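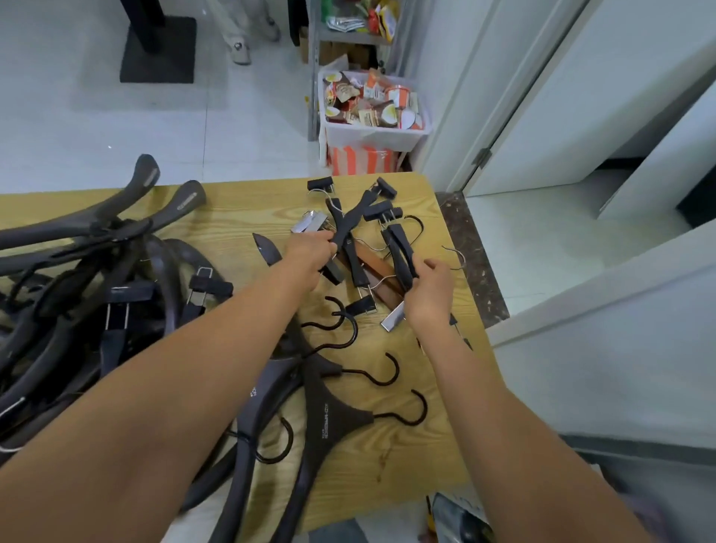
The Long Life of a Short Lease

When Iwona Brzozowska signed for her first shop unit in Whitfield, she read the rent, the deposit and the date, and after that she stopped reading. The lease had a chapter on repairs. She supposed that it was the same in every lease, and she put the papers in a drawer.

Two years later she wanted to leave, and the chapter on repairs came out of the drawer with her.

Search listings Enter town or zip Go

Her unit has 1,380 square feet on the ground floor of a building from the sixties. The landlord is a small company called Jindley, which owns most of that side of the street. Before the end of the term Jindley sent a surveyor, and the surveyor sent a list. It asked for new ceiling tiles in the back room, for the floor to be returned to its "original condition," and for the removal of a partition wall that Brzozowska had never built.

"I was sure it is a mistake," she told me. "The wall was there when I came. But I had no paper to show it."

This is the point where many small tenants meet the property business for the first time. They know the agent who showed them the unit. They do not know the surveyor, the managing agent or the lawyer, and all of these people have a part in how a lease ends.

Lowri Skyrme has worked on both sides of such lists. She spent the first half of her career with the valuation firm Plorko and now advises tenants from a one-room office above a bank. Her fee for a record of condition on a small shop is $800. It takes her a morning. She walks through the unit before the tenant gets the keys, writes down every crack and stain, and has both parties sign the pages.

"People think it is expensive," Skyrme said. "Then they see what a floor costs."

The landlords have their own view, and it deserves to be heard. A unit which comes back in bad shape can stay vacant for a full season while the work is done, and during this time the owner pays the taxes and the insurance alone. The manager I spoke with at Jindley, who asked me not to print his name, said the company settles most of its lists by talking. He admitted that the first version of a list is usually longer than the last one.

It was so in this case. Skyrme found the plans from an earlier tenant, a travel office, in the files of the town building department. The copy fee was $2 a page. The partition wall was on the drawings, in the same place, and it was taken off the list the same week. The floor took longer. The two sides argued about the word "original" in eleven letters, and in the end they agreed on a cleaning and on new boards for about 200 square feet near the entrance.

Brzozowska has since taken another unit, in the Zoluna building at the other end of the street. The rent is a little higher and the loading door is better. She signed on 3/25/21, after Skyrme had walked through it with her notebook, and the signed pages are stapled to the back of the lease.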